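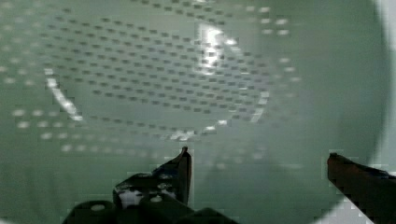
Ticket 1723 – Exposure lock rule for wrist cameras, kitchenware cell
Status: closed, rule amended
Raised by: Amanuel Teshome
Site: Redby

Section 3 of the Kosidar cell rules says exposure on the wrist camera must be locked before the first pick of a shift and left alone until the shift ends. I followed that and the Udivell pick planner kept rejecting grasps on the green strainers, with the message "surface estimate unreliable". The glare on the perforated base washes out several of the holes, and the planner leans on that hole pattern to work out where the base sits. With the jaws open over the bowl there is plenty of plain green for a reference patch lower down, but the rules don't say we can use it. Please advise whether I can change the exposure under section 3 or need a sign-off.

Update 1, Teshome
Tried the following with exposure still locked, so no rule was broken:
Cleaned the lens with the dry cloth. No change.
Restarted the planner. No change.
Ran the jaw calibration again. Passed, no change to the rejections.
Counted 12 rejected grasps before I stopped the cell and tagged it out.

Update 2, Shiferaw support desk
Thanks for leaving the lock in place. Section 3 was written for matte parts, and the lock is there so that logs from one shift can be compared with each other. It can be moved, but only with the cell stopped and the old and new values both written in the log. Please drop the exposure value to 600, relock it, and move the reference patch to a smooth area with no holes. Do not turn on auto exposure, even for a test.

Update 3, Teshome
Done at 2:40 pm with the cell tagged out. Old and new values are in the log. Ran the dry cycle at reduced speed first, as per the restart checklist, then normal speed. The planner is accepting grasps. I had one rejection on a strainer that was sitting on its side in the tote, and I think that one is fair.

One question – does the reference patch need to be recorded as well? The log form has no field for it.

Update 4, Shiferaw support desk
Yes, record it. Use the comments line until the form is updated. We have added this wording to section 3, effective April:

"Where parts are glossy or perforated, exposure may be reset once per shift with the cell stopped and tagged. Record old value, new value, reference patch position and operator name. Auto exposure stays off."

Closing the ticket. Reopen it if the rejections come back when the overhead lights are changed over.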